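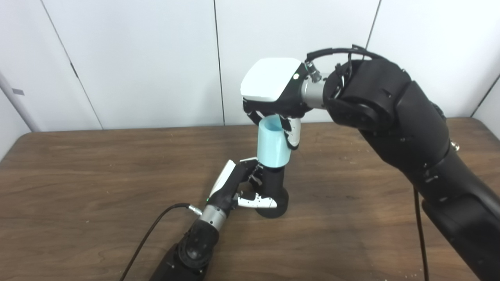

Two black robot arms and a light blue cup on a black stand.

Summer Research at Rosby: Frequently Asked Questions

These answers were written by students who have been through the Ollel Summer Research Program. The program office has its own page, with more exclamation points.

Do I need a summer in a lab to get into graduate school?

You'll hear that you do. Some admissions pages say research experience is "strongly encouraged," and people read that as "required." It depends on the field and the school. A summer in a lab helps if you come out of it with a letter from someone who knows your work. A summer spent labeling tubes for a person who can't remember your last name probably helps a lot less, whatever the poster in Moler Hall says.

How many places are there?

34 this year, across chemistry, biology, physics and engineering. The flyer says "all interested students are welcome to apply," and so they are. Applying and getting in are two different things, and we'd like the flyer to give the number of applicants too. We have asked.

What does it pay?

The stipend is $3,000 for the whole summer. It is paid in two parts, and the second part comes after you turn in your final report. Housing is not included. Before you say yes, put your rent next to that number. If you would need a night job to cover the gap, factor that in, whatever your adviser says about "investing in yourself."

How many hours will I work?

The form says 35 a week. Some groups stick to it. In others, a reaction that has to be checked at 9 p.m. gets checked at 9 p.m. by whoever is newest. Ask a current student in the group, out of the professor's hearing.

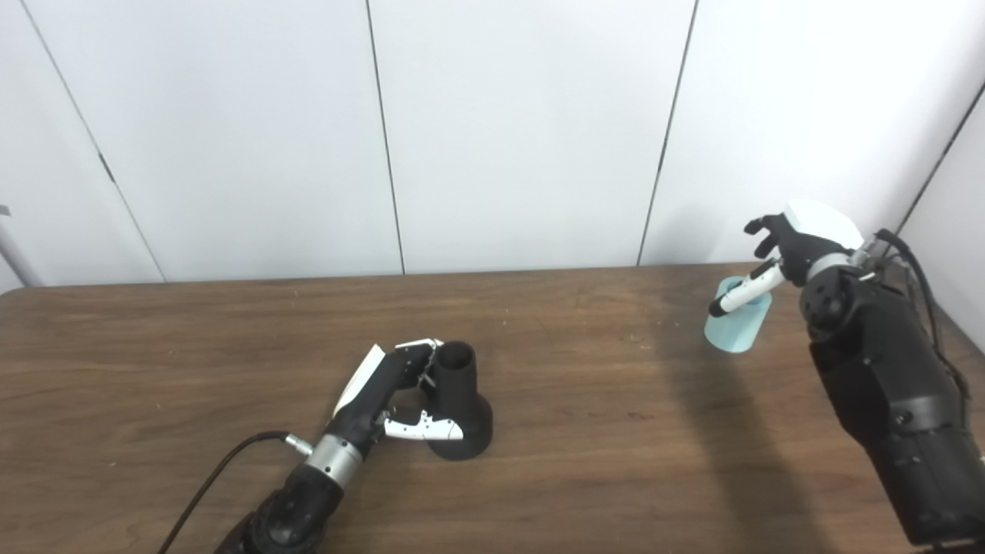
A robotic hand holding a black object with a flared base.

Can I choose my own project?

You can list two preferences. Whether anyone reads past the first is an open question. Most projects are already written when you arrive, and most are a small piece of somebody's thesis. Finishing a small piece is a decent way to learn how the rest works, so don't hold out for a project with your name on it. Be a little suspicious of any description that promises "independent discovery" to a person who hasn't done the safety training yet.

Will I get my name on a paper?

Maybe. Papers take years and you'll be there for one summer. A mentor who promises authorship in the first week is being either generous or careless, and you can't tell which. Ask how the group decides who gets listed. If the answer is "we'll see," write that down with the date and bring it up again before you leave.

What is the Baranauskienė Award?

It goes to one student each year for the best poster at the closing session. It looks fine on a résumé. Past winners have had good posters. They have also, quite often, had big colorful figures and a project that happened to work, and the judging sheet gives points for "impact" without saying what that means. Don't pick a project with the award in mind.

What if my experiment doesn't work?

Then you'll have the usual summer. Negative results are accepted in the final report, and the instructions do say so, on page 2. Describe what you tried and how you know it failed. "Results were promising" fools no one who has written the same sentence.
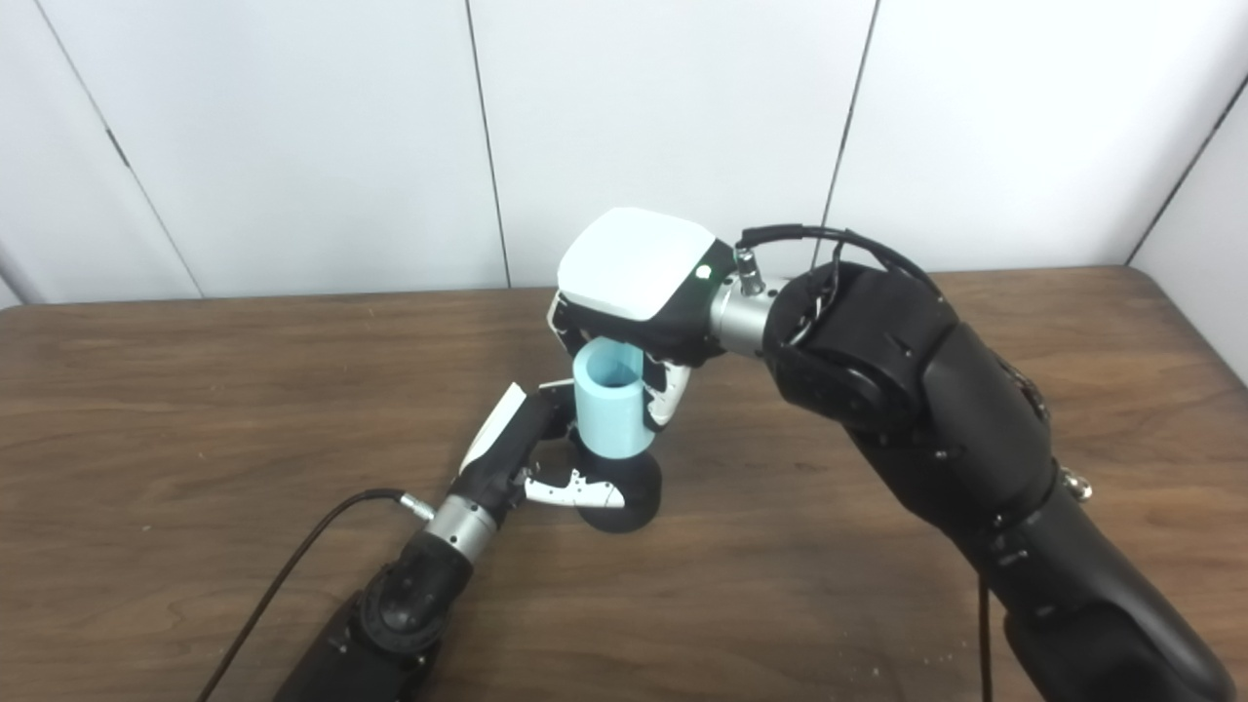
Robotic arms handling a light blue cup over a wooden tabletop.

I've only taken first-year courses. Is it worth applying?

Yes, with your eyes open. A few groups like first-year students and teach them well. Others list "no experience needed" and then sort the applications by course number. Email the group before you apply. Keep it to a short paragraph and say which courses you've taken. No reply after two weeks is a reply.

Can I quit partway through?

Yes. You keep the first part of the stipend and lose the second. The handbook calls this "early completion." Talk to the program office before you talk to the group, and get the terms in an email.

Is the closing session mandatory?

For the second payment, yes. You stand next to your poster from the start until the last visitor has gone. Bring water and wear shoes you can stand in.

When do applications open?

December. The deadline has been moved back at the last minute before, and people seem to count on it. We wouldn't.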